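I have been suspicious of table coverings for years. Montserrat Peñalver swears by them, and in April she talked me into putting a teal cloth on the work table. It's meant to save the surface and make small things easier to find. I'll believe the first part when I take it off and look.

The color is my main complaint so far. In the shop it was one teal. At home it's a different one depending on where you stand, and I paid for only one. 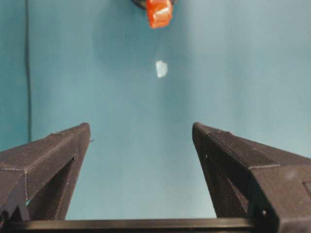 *Grayer toward the middle, darker on the left. Same cloth.*

Then there's lint. The Drondwood leaflet called the fabric "low maintenance," a phrase I've learned to read as "you'll be buying a roller." I bought the roller. It took 7 sheets to do one side properly, and I wasn't impressed with how long that lasted.

Creases are worse. I've tried a warm iron through a towel, and I've tried leaving it alone, as the leaflet suggests — both with about equal conviction on my part.
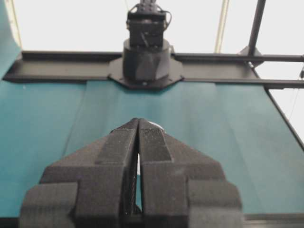
*Creases and specks of lint, as discussed.*

I will grant that dark things are easy to spot on it. My old tabletop swallowed anything black, and I once spent an evening hunting for a lid that was right in front of me. Does that justify a whole cloth? I could have bought a lamp.

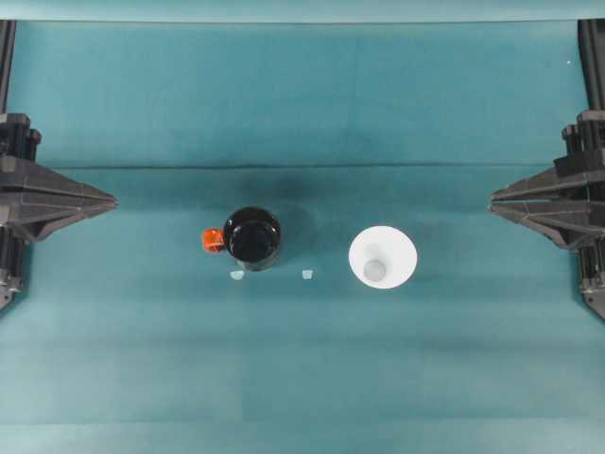
Montserrat wrote back that I should stop ironing it and wash it cold, twice, before judging anything, and that a lamp wouldn't have stopped the scratches. Fine. I doubt two washes will fix a fold that has survived this long, but I'll try it.

What bothers me more is the light. Pale blue in one place, proper teal in another, and I can't match a paint chip or a thread against either.
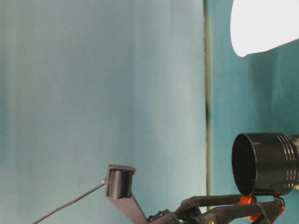 *Pale blue to the left of the seam, teal to the right.*

So it stays on until the wash, and I'm keeping the receipt in the drawer with the leaflet.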